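工作・自作ロボット板 > アーム・ハンド
スレッド:共用工房で自作アーム 缶の把持で詰まっている

1 :jellel_arm
工房の共用スペースで6軸アームを組んでいる。減速機はGrovitzの中古、手先は自作の平行2指グリッパ。制御ボードはWidierで、指の開閉だけ別系統の電流制御にした。
目標は机の上の缶をつかんで隣の机に移すこと。位置決めは手首カメラのみ。
現状、缶の側面をつかむと持ち上げの途中で回転して滑る。指先はアルミにつや消し黒の塗装、ゴムなし。電流を上げると缶がへこむ。
指先の形状を変えるべきか、制御で逃げるべきか意見がほしい。

2 :名無しの旋盤
ゴムを貼る。終わり。

3 :munasinghe2
>>1
指先の接触長は。平面同士で円筒をつかめば線接触が2本だけになる。重心から外れた高さをつかめば回るのは当然。

4 :jellel_arm
>>3
接触長は15mm。つかむ高さは缶の中央より上。下げると指の先端が天板に当たる。

5 :munasinghe2
それなら形状の問題。V溝を切れば接触線が4本になる。電流はそのままでいい。

6 :Clive Fairclough
V溝には反対する。缶の径が一種類ならいいが、細い缶が混ざると溝の底に当たらず、中心がずれたまま閉じる。こちらでは平面に1mmのシリコーンシートを貼って解決した。開閉の繰り返し1,175回で端がめくれたが、貼り直しは2分で済む。

7 :munasinghe2
>>6
めくれた時点で保持力は落ちている。何回目から落ちたか測ったのか。

8 :Clive Fairclough
測っていない。落下が出た回で交換した。

9 :munasinghe2
それは寿命試験とは呼ばない。

10 :jellel_arm
シートは手元にある。金曜に貼って試す。
V溝も削れるが、工房のフライスは予約が埋まっている。

11 :名無しの旋盤
つかむ前のカメラの見え方はどうなの。ふたの検出がずれていたら指先をいじっても無駄だと思う。照明の反射を拾っていないか。

12 :jellel_arm
>>11
指摘どおり、缶のふたで検出が飛ぶことがある。円の当てはめで中心を出しているが、プルタブと同心円の溝でエッジが複数出る。天板も光沢のある黒なので筋状の反射が出る。
露光を固定してからは多少ましになった。自動露光のままだと、白木の机が視野に入った瞬間に黒い机側が沈む。

13 :Digby Wihongi
ふたの中心だけで寄せるのをやめて、側面のラベルの色で領域を切ってから円を当てるといい。背景に人が通るなら前フレームとの差分は使わないこと。うちは差分で対象を選ばせていて、通行人の足を缶と判定した。

14 :jellel_arm
>>13
差分は使っていない。ただ色で切る方法は、金色のふたの缶を真上近くから見るとラベルがほぼ隠れるので効かない。斜めから一度見て、それから寄せる二段階なら可能。
手首カメラの1コマを置く。指は閉じた状態。グリッパ正面が金色のふた、その右が赤ラベル。左の白木の机にも缶がある。

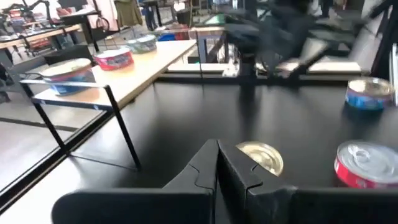

15 :Digby Wihongi
二段階で見るなら、一回目と二回目の姿勢差を手先座標系で固定値にしておくこと。毎回逆運動学を解き直すと、手首の特異点付近で解が飛ぶ。それと、指がカメラの視野をかなり食う設計になるので、接近方向は指に隠れない側から選ぶ。

16 :jellel_arm
>>15
姿勢差は固定にする。接近方向は今は最短経路で決めているだけなので、隠れる側から入っていることがある。マスクを作って、指の領域にかかった候補は捨てるようにする。

17 :munasinghe2
マスクは指の開き量ごとに必要。閉じたときの1枚だけで済ませると、開いて寄せる段階で合わない。

18 :jellel_arm
開き量はエンコーダで取れているので、3段階で切り替える。中間は広いほうのマスクを使う。

19 :名無しの旋盤
結局ゴムは貼ったの。

20 :jellel_arm
貼った。電流制限313mAで、空き缶は回らずに上がる。中身入りはまだ回る。つかむ高さを下げたいので、指先の下端を斜めに落とすつもり。

21 :Clive Fairclough
下端を落とすと接触面が減る。先に手首の姿勢を傾けて、天板との隙間を稼いだほうが早い。

22 :munasinghe2
傾けたら接触線も傾く。中身入りでそれをやると指先で缶が首を振る。V溝にしろ。

23 :jellel_arm
フライスの予約が取れたらV溝も作って、同じ電流で比べる。測定条件は缶の質量、つかむ高さ、持ち上げ加速度をそろえる。他に固定すべきものがあれば書いてほしい。

24 :Digby Wihongi
缶の表面の水気。冷蔵庫から出したものは拭いてしばらく置く。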